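The Valham Hand

Part One: 436

Niilo Pelkonen had been allowed three weeks with the simulator and one gripper, and by the end of the first week he had talked his way into two grippers and somebody else's chair.

The first was the Hestell, a heavy, patient thing that closed like a garage door. The second was the Valham, which was quick and light and had the manners of a cat. On paper they cost nearly the same. Karport wanted one of them by the end of the month, and Karport did not care which, so long as Niilo could say why.

He loved it. He loved the mornings best, when the machines in the rack had run all night and there were 436 fresh attempts waiting for him, every one of them a small story with a start and an end. Reach, close, lift. Reach, close, drop! He ate his porridge in front of them.

"You're grinning," said Najafi, who had come for her chair.

"Look at how it comes in, though. The Hestell goes straight down every time. The Valham sort of leans."

"Leans."

"Leans! Watch."

She watched. She pulled over a box of cables and sat on it, and he scrolled back through the Valham runs to the wrist view and stopped at one he liked.

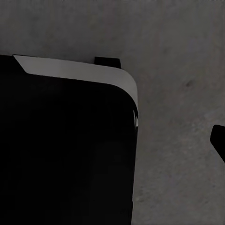

Part Two: The Wrist View

"I can see a lot of black," said Najafi.

"And one fingertip, over on the right. See the angle on it?"

"It's miles from anything."

"It's got room, that's what I like about it. All that grey in between, and look, there's the pale rim, so you know where the big shape turns the corner." He had his nose almost on the glass. "If I move the camera up the wrist a bit I'd lose the rim, I think. Or maybe I'd get both fingers. I want to try it both ways."

"You've got two weeks."

"I know. Isn't it brilliant?"

He set up 300 runs with the camera raised and 300 with it left alone, same seeds, same light, and went home on the late tram with his coat buttoned wrong. In the night he woke up and wrote "try slower close on Hestell" on the back of a bill.

The slower close was worth getting up for. The Hestell went from 268 good lifts to some 290, and for a whole afternoon Niilo was a Hestell man. He told the people in the lift. Then the Valham results came in with the raised camera and he had to go and tell them again.

Najafi found him at six with both sets of curves up, one over the other, crossing in the middle like shoelaces.

"So which is it?"

"Ask me tomorrow," he said, and shoved the porridge bowl aside to make room for her elbows. "Here, take your chair. I want to show you run 567."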